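I've now been renting out the spare room for 11 months, and a few people have asked how it works in practice. Long thread, mostly about money and bins.

The room is 105 a week, bills included. I got there by looking at what other rooms on the same bus route were going for and taking a bit off, as mine faces the road and the wardrobe is small.

First lodger was Sadao Minami, who stayed from April until his course finished. Quiet, cooked late, paid on time. I had no written agreement with him at all, and I wouldn't do that again.

Second is Kieran Hollis, who is still here. With Kieran I wrote two pages and we both signed them. They cover the rent date, the deposit, notice on each side, overnight guests, the washing machine after ten at night, and who buys what.
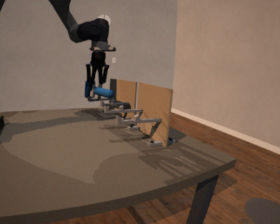

The "who buys what" part caused more talk than the rent did. We settled on me buying toilet roll, washing-up liquid and bin bags, and him buying his own everything else. Milk is separate. We tried shared milk for a fortnight and it went off twice.

Deposit: I took two weeks' rent. I keep it in a separate savings account so that I don't spend it by accident. I gave him a receipt and we went round the room together writing down the marks on the wall and the chip in the sink.

Notice is four weeks either way. My sister thought that was too long and Carola Ackermann next door (she has had lodgers for years) thought it was too short. I left it at four.

Heating. I work from home and Kieran doesn't, so the house is warm all day for my benefit. I didn't think it was fair to put that on the rent. When the bill went up 77 in the winter quarter I paid it and left his rent where it was.

He has a radiator valve in his room and can turn it up or down as he likes. The hall thermostat stays with me. That's in the two pages as well.

Someone asked about insurance. I rang my home insurer before Sadao moved in and they put a small extra charge on. They also said theft by a lodger isn't covered, and that he would need his own cover for his laptop and bike. Check yours before anyone moves in, they all seem to word it differently.

I told the mortgage company too. That was one letter and one reply.
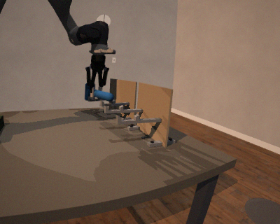 Do you have to put a lock on the lodger's door?

I wasn't asked for one by anybody official, but I fitted one because Kieran wanted it. It cost me 60 including the locksmith's time. He has one key and I have the spare, and the agreement says I only go in without asking if there's a leak or a fire.

Back to the bins. Ours go out in the evening, and we have three of them plus the food caddy. I do the odd months and he does the even ones. Before that we each thought the other one had done it and the recycling sat there for five weeks.

Fridge: he gets the top two shelves and the left-hand drawer. The freezer is split down the middle, more or less. I had to throw out a lot of old bread to make that possible.

Guests can stay two nights in any week. Iara Garrido, his girlfriend, comes up most weekends and washes up more than either of us. We haven't needed to look at the rule since he moved in.

A few of you wanted to know about finding people. I put a card up in the library and posted in the local group. The card got four calls, the group got a lot of messages that stopped after one reply. Kieran came from the card.

I met everyone in the kitchen in daylight and asked the same things each time: what hours they work, whether they smoke, whether they mind the cat. One man minded the cat.

Next job is the wardrobe. I'm looking for a second-hand one, no wider than the gap behind the door, so if anybody local is getting rid of one please message me.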